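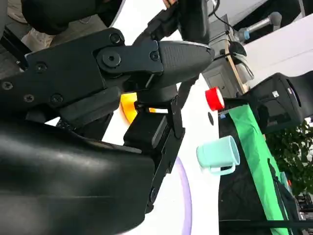

A teaching table, with a mug on its side.

About Gerkholm

Gerkholm teaches robots to do small jobs by having people do the jobs first. An operator guides the arms by hand or drives them from a control station, the motion gets recorded, and the recordings are used to train a controller. We sell that service to companies who are thinking about buying robot arms and would like to know what they can expect from them. Quite often our report tells them to expect less.

We were started by Maysoun Qudah, who had spent years in packaging plants watching expensive machines get switched off a month after the sales team went home. She had seen a lot of good demos by then. Her view, and it is still the house view, is that a demo shows you what a robot did once, on a good day, with someone nearby who knew where to stand. It says very little about the next morning.

There are 8 of us now. Some of us drive the arms, some write software, and most do a bit of both. We don't have a showroom.

What we do

A typical job starts with a customer's list of tasks. We cut it down, usually by a lot, and pick the ones a person can do through the robot without getting angry at it. If a trained operator can't manage a task with the grippers we have, we see no reason to believe a controller copying that operator will manage it either. You would be surprised how many proposals skip this step.

Then we record. Our standard first set is 50 runs of one task, all by the same operator. After that we change the operator, then the starting positions, then the objects. The results nearly always drop at each change, and we write down by how much. Customers have asked us to leave those numbers out. We don't.

The objects we practice on are plain household things: mugs, plates, little striped pumpkins.
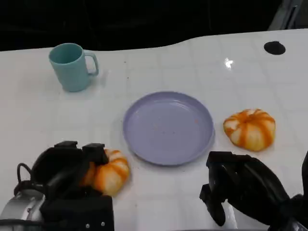

A pumpkin is a decent test for a two-finger gripper. It is squat and ribbed, and there's no handle to make life easy. A mug has a handle, but it can also end up on its side, and then the grip you taught for an upright mug is no use. We like to have both kinds of object in play. Neither one proves much about a warehouse, and we say so in the report.

Our longest study so far was for Hourani, a kitchen supply firm. It came to 434 recorded runs of table clearing. Of the 6 tasks they first asked for, we recommended going ahead with one. They went ahead with two, which is their right.

What we are careful about

The word "learned" gets used very loosely in this business. When we use it, we mean the robot did the task with nobody at the controls, from a starting layout it had not been given before. A smooth run with a person driving is a recording of a skilled person. It can be nice to watch - we enjoy it too - but it belongs in a different column.

We also keep our failed runs. Our recording software, Utel, has no delete button for operators, and a run marked bad stays in the file with a note on what went wrong. Customers get the whole file.

We are not convinced that more recordings always help. Sometimes they do. On Skakik, our in-house dish sorting project, the second batch made things worse and we still argue over the cause - Maysoun blames a change in driving style, the software side blames the cameras. Work on it starts again in August.

Working with us

If you have a task in mind, send us a short description and a list of the objects involved, with sizes and weights. Please don't send a video of another company's robot doing it. We will tell you whether we think it can be taught by hand, and what it would cost to find out.

Page last updated July 21, 2024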